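Shop notebook, Susbridge – clock bench
October 2018

Continuing with the Terkell wall clock. Movement is out of the case and on the test stand. Case is wrapped in a blanket under the stairs and can stay there until the movement has run a full week without stopping.

Where things stood at the end of September: clock ran two or three hours and quit, always with the strike train fine and the going train dead. Beat was even by ear. Pendulum swing looked weak from the start. I had oiled it in place back then, which I shouldn't have done, and that bought one extra evening of running and left a gray paste around the front pivots.

Took it down completely this time. Let both mainsprings down with the letdown key first. The strike side spring let go smoothly. The going side came down in jerks, so there is old grease stuck between the coils. Both springs out of the barrels with the winder. The strike spring measures fine and opens out well. The going spring is set: out of the barrel it barely spreads wider than the barrel itself. Replacing it. Cokel list one in the right height and thickness, a little long, and I will go with that instead of cutting down the next size up. Barrel wall and hook are sound.

Plates and wheels went into the ultrasonic with the ammoniated solution, then two rinses and the warm box. The second wheel needed another round. Pegged every hole by hand afterward. The front plate holes took four pegs each before the wood came out clean, the back plate less.

Wear, going train, front plate:
Second wheel – hole oval toward the barrel, bush it.
Third wheel – slight, leave.
Fourth wheel – oval, bush it.
Escape wheel – fine.

Back plate:
Second wheel – oval, worse than the front.
Everything else acceptable.

So three bushings. I would have said two from looking at it assembled. With the wheels in between the plates and nothing else, I pushed the barrel back and forth by hand and watched the second wheel pivot walk across its hole. The depthing is far enough off that it probably explains the stopping by itself, spring or no spring.

Pivots next. Second wheel rear pivot had a ridge I could catch with a fingernail. Filed with the fine pivot file, then burnished until the ridge was gone and the light ran straight along it. That takes it under the original size, so the bushing has to be chosen to suit. Fourth wheel pivots only wanted burnishing. Escape wheel pivots left alone. Pallet faces have two small grooves where the teeth drop. I can shift the pallets along the arbor a hair and present a fresh surface, and will do that before I think about stoning anything.

Reamed the second wheel rear hole first and got it wrong. Started from the worn hole as I found it and the reamer followed the wear, so the new center would have been off toward the barrel, same as the old one. Caught it early. Filed the opposite side of the hole to match the wear, checked against the scribed circle from the oil sink, and then reamed. Bushing pressed in from the inside, flush, and opened with the smoothing broach until the wheel dropped under its own weight with a little lean. Did the other two the same way from the start with no trouble. Sinks recut by hand.

Parts storage. I kept the two trains apart this time, strike parts in the old tin and going train in the divided box with the hinged lid. Screws went in with the part they hold, which saved sorting them at the end. The four pillar nuts are all slightly different and I marked them with their corner.

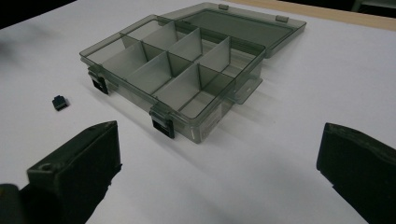 Virgil Dobre read the notes up to this point and would bush the third wheel front hole as well while the plates are apart. His view is that a hole called slight under an old weak spring will not stay slight under a new one, and that taking the whole movement down again next year costs more than one more bushing now. He also asked whether I had checked the click.

I had not checked the click. Looked at it after. The rivet on the going side is loose enough to wobble and the tip is rounded over. That gets a new rivet and the tip dressed square before any new spring is wound against it. On the third wheel I put the pivot back in the hole and tried it again with the plate held flat, and the lean is more than I wrote down. Will bush it. Four bushings, then.

Count for the movement, once back on the stand: the train works out at 100 beats a minute. Will regulate to that and set the bob roughly from the old mark on the rod before timing anything.

Still to do:
Order going spring. Ask Cokel about click rivets in the same order.
Third wheel bushing, front plate.
Click, going side.
Shift pallets.
Suspension spring has a kink near the top block, replace.
Trial assembly, going train only, no oil, check for free spin at light finger pressure.
Oil from the Kuster bottle, the new one. The old one has gone yellow and should be thrown out.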